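第3章 ディスクの取り付けと最初のバックアップ

更新:2019年1月29日

第2章までで、Dorellのケースが棚に置かれて、LANケーブルがルーターまで届いているはずです。まだの人は先にそっちを済ませてきてください。ケーブルを引き回すのは面倒ですよね、わかります。うちは廊下の巾木に沿わせるだけで半日かかりました。

この章では、ディスクを2台入れて、管理ソフトのTindiaを起動し、家族のパソコンから最初のバックアップを取るところまで進めます。私の家の構成で書いているので、画面の文言が少し違うこともあると思いますが、順番はだいたい同じで大丈夫です。

3.1 用意するもの

・Dorellのケース(2ベイのもの。4ベイでも手順は変わりません)
・3.5インチのハードディスク 2台(同じ容量で)
・プラスドライバー(2番)
・ケースに付いてきたネジの小袋
・Tindiaを書き込んだUSBメモリ(第2章で作ったもの)
・マスキングテープと油性ペン

マスキングテープは絶対に用意してほしいです! ディスクに番号を書いて貼っておくだけで、将来どちらかが壊れたときの気楽さがまるで違います。私は最初これをやらなくて、シリアル番号を懐中電灯で読む羽目になりました。

メモ:ディスクは2台とも同じ店で同じ日に買わないほうがいい、という話をよく聞きます。私は1台だけ別の店で買いました。効果があるのかは知りません。気分の問題かも。

注意:中古のディスクを使う場合は、中身が全部消えます。あとの手順で初期化するので、必要なデータは先に別の場所へ移してください。「たぶん空だったはず」は信用しないこと。

3.2 ディスクをトレイに固定する

(1) ケースの電源が切れていて、ACアダプターも抜けていることを確認します。

(2) 前面のカバーを手前に引いて外します。固いですが、左右を同時に引けば外れます。片側だけこじると爪が欠けます(欠けました)。

(3) 上のトレイを引き出し、机の上に置きます。机には柔らかい布かタオルを敷いておきましょう。

(4) ディスクを静電気防止の袋から出します。出す前に、金属のドアノブか何かに触って体の静電気を逃がしてください。冬は特にです。

(5) ラベル面を上にしてトレイに載せ、ネジ穴を合わせます。コネクターはケースの奥側を向きます。

(6) ネジを4本、まず全部ゆるく入れてから、対角線の順に締めていきます。1本目をいきなり本締めすると、4本目の穴が必ずずれます。

(7) マスキングテープに「1」と書いて、トレイの前面に貼ります。もう1台も同じようにして「2」を貼ります。

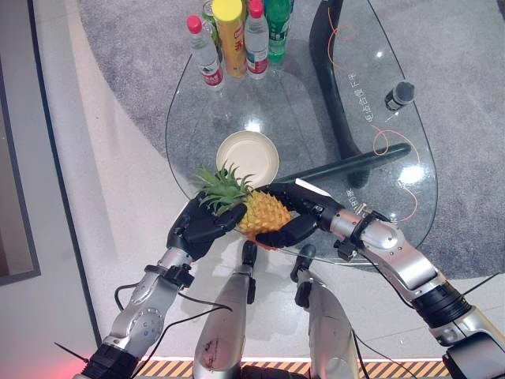 ハードディスクは、床に落とすのはもちろん、机の上でコトンと倒しただけでも傷むことがあります。私は昔、片手でひょいとつまんで運んでいて、角をケースにぶつけて1台だめにしました。それ以来、持ち方だけはうるさく言うことにしています。写真の黒い手がパイナップルを左右から包んで、右手は親指を下に回していますよね。あんな感じで、両手で横から挟みつつ下も支えてください。指先だけでつままないこと、それと基板のある裏面をべたべた触らないこと。トレイに固定したあとも同じです。トレイの取っ手だけ持ってぶら下げるのは、見ていてひやひやするのでやめましょう。

(8) トレイをレールに合わせて、奥までまっすぐ差し込みます。最後に少し手応えがあって、カチッと止まります。止まらないときは力で押さずに、いったん抜いてネジの頭が出っ張っていないか見てください。

(9) 前面カバーを戻します。

注意:電源が入った状態でトレイを抜き差しできる機種もありますが、初回は必ず電源を切って作業してください。ディスクの回転が止まるまでには少し時間がかかるので、電源を切った直後に抜くのもなしです。

3.3 Tindiaを起動する

(1) USBメモリをケース背面の差し込み口に挿します。前面にも口がありますが、うちの個体では前面から起動できませんでした。

(2) ACアダプターをつなぎ、電源ボタンを押します。青いランプが点滅から点灯に変わるまで待ちます。初回は長いです。お茶を淹れてきてください。

(3) 同じ家のネットワークにつながったパソコンでブラウザーを開き、アドレス欄に「http://(ケースのIPアドレス):1239」と打ちます。1239がTindiaの管理画面のポート番号です。

(4) IPアドレスがわからないときは、ルーターの管理画面の「接続中の機器」を見ます。うちのAndleyのルーターだと「tindia-box」という名前で出てきました。

(5) 管理者のパスワードを決めます。初期パスワードのまま先へ進もうとすると赤い字で怒られますが、進めてしまうことは進めてしまうんですよね。だめです、変えましょう。

(6) 時刻と地域を「東京」に合わせます。ずれたままだと、夜中のつもりのバックアップが夕飯どきに走り出して、動画がカクカクになります。

メモ:このままだとIPアドレスがときどき変わります。ルーター側の「アドレス固定」または「DHCP予約」という項目で、このケースに決まった番号を割り当てておくと後が楽です。Andleyの場合は「詳細設定」の中の、かなり下のほうにあります。

注意:外出先から見たいからといって、ルーターで1239番を外に開けないでください。世の中には空いているポートを端から叩いて回る連中がいて、開けたその晩から記録に知らない国のアクセスがずらっと並びます。外からのつなぎ方は第6章で、VPNを使う方法を書きます。

3.4 ディスクを組にして初期化する

(1) 管理画面の左のメニューから「ストレージ」を開きます。ディスクが2台表示されていれば、取り付けは成功です。

(2) 1台しか出てこないときは、電源を切って3.2の(8)に戻ってください。たいてい差し込みが浅いだけです。

(3) 「新しい組を作る」を押して、種類は「ミラー」を選びます。同じデータを2台に書く方式です。容量は1台分しか使えませんが、片方が壊れてももう片方が残ります。

(4) 「ストライプ」は選ばないでください。速いし容量も倍で、とても魅力的に見えます。でも片方が壊れると全部消えます。家族の写真を置く場所には向きません。

(5) 組に名前を付けます。半角の英数字で、短く。私は「home」にしました。日本語の名前も付けられますが、古いパソコンから見ると文字化けしました。

(6) 「初期化」を押し、確認の欄に組の名前を入力します。ここで本当に中身が消えます。

初期化そのものはすぐ終わって、そのあと裏で「同期」が始まります。これがまた長い! うちでは朝に始めて、寝る前に見たら93%でした。同期中でも普通に使えるので、気にせず次へ進んでかまいません。ただし電源だけは落とさないように。

メモ:ミラーはバックアップの代わりになりません。間違えて消したファイルは、2台から同時に、きれいに消えます。この点はCathal Phelanさんからメールで「もっと目立つところに書いたほうがいい」と言われたので、第1章にも同じことを書き足しました。

3.5 家族ごとの置き場所を作る

(1) 「ユーザー」のメニューで、家族の人数分の利用者を作ります。全員で一つを使い回すのは、最初は楽なんですが、あとで誰が何を消したのかで揉めます。

(2) 「共有フォルダー」のメニューで、それぞれのフォルダーを作り、本人だけが書き込めるようにします。

(3) みんなで見る写真用に「photo」という共有フォルダーも一つ作ります。ここは全員が読めて、書き込みは大人だけ、くらいがちょうどいいと思います。

(4) 「ごみ箱を有効にする」にチェックを入れます。最初は外れているので忘れずに。

メモ:パソコン側の利用者名とそろえておくと、毎回パスワードを聞かれずに済みます。私はここをそろえずに作って、9月に全部作り直しました。

3.6 最初のバックアップを取る

(1) 家族のパソコンにTindiaのクライアントを入れます。管理画面の「ダウンロード」から取れます。

(2) クライアントを開き、接続先に3.3で調べたIPアドレスを入れて、3.5で作った利用者名でログインします。

(3) バックアップするフォルダーを選びます。「書類」「写真」「デスクトップ」の三つで、うちはほぼ足りました。パソコン全体を丸ごと選ぶこともできますが、時間がかかるうえに、戻したいファイルを探すのが大変です。

(4) 「除外」に、ダウンロードフォルダーとゲームのフォルダーを入れます。

(5) 実行時刻を決めます。夜中にパソコンの電源を切る家なら、夜中の設定にしても動きません(当たり前なんですけど、私は一週間気づきませんでした)。昼休みくらいが案外いいです。

(6) 残す世代の数を「14」にします。毎日1回なら二週間前まで戻れる計算です。ディスクに余裕があれば増やしてもいいですが、減らすのはおすすめしません。消したことに気づくのって、たいてい何日か経ってからなので。

(7) 「今すぐ実行」を押します。

初回は全部をコピーするので時間がかかります。うちは311GBあって、有線で一晩でした。無線でやると途中で止まることがあるので、初回だけはノートパソコンでもLANケーブルを挿してください。二回目からは変わった分だけなので、無線でもすぐ終わります。

注意:ノートパソコンは、ふたを閉じるとスリープに入ってコピーが止まります。電源につないで、スリープを一時的に「なし」にしておきましょう。終わったら戻すのも忘れずに。

3.7 戻せるかどうか試す

ここを飛ばす人が多いんです。でも、お願いだからやってください。取れていると思っていたバックアップが空っぽだった、という悲しいメールを何通ももらっています。

(1) デスクトップに「テスト」という名前の文書を一つ作り、何か書いて保存します。

(2) クライアントで「今すぐ実行」を押し、終わるのを待ちます。

(3) その文書を削除して、パソコンのごみ箱も空にします。

(4) クライアントの「復元」を開き、さっきの時刻を選んで、文書を戻します。

(5) 開いて、書いた内容が読めれば合格です。

戻した文書の場所が見つからないときは、「復元先」が元の場所になっているか見てください。初期値では「復元」という新しいフォルダーの中に入ります。

3.8 停電に備える(できれば)

余裕があれば、無停電電源装置も付けてください。私はDalisayの小さいほうを使っています。背面に二種類のコンセントがあって、片方は電池で支えてくれる口、もう片方は雷よけだけの口です。ケースは必ず電池のほうへ。

(1) 無停電電源装置を先に充電しておきます。説明書に書いてある時間を守ってください。

(2) ケースのACアダプターを電池側の口に挿します。ルーターも電池側です。

(3) 付属のUSBケーブルで、無停電電源装置とケースをつなぎます。

(4) 管理画面の「電源」で「停電時に自動で終了する」を有効にし、待ち時間を5分にします。

注意:レーザープリンターや電気ヒーターを電池側に挿さないでください。ピーッと鳴って落ちます。うちでは妻の足元ヒーターでした。

3.9 うまくいかないとき

管理画面が開かない:アドレスの最後の「:1239」が抜けていませんか。私もいまだに忘れます。

ディスクのランプがオレンジ色:同期中か、どちらかのディスクに異常があります。「ストレージ」の画面で、どちらのディスクか番号で確認してください。マスキングテープの出番です。

ガリガリ音がする:同期中の音なら心配ありません。同期が終わっても規則的にカコン、カコンと鳴り続けるなら、早めにそのディスクを交換しましょう。

コピーがとても遅い:LANケーブルが古いことがあります。引っ越しのときから箱に入っていたようなケーブルは、一度新しいものに替えてみてください。Ewurabena Atingaさんのところは、それだけで直ったそうです。

クライアントが「認証エラー」を出す:利用者名の大文字と小文字が区別されます。先頭を大文字で登録していないか見てください。

ほかの症状で困ったら、ページ下のフォームから、ケースの型番とTindiaの版番号を添えて送ってください。返事は遅いですが、全部読んでいます。第4章では、スマホの写真を自動で「photo」に送る設定をやります。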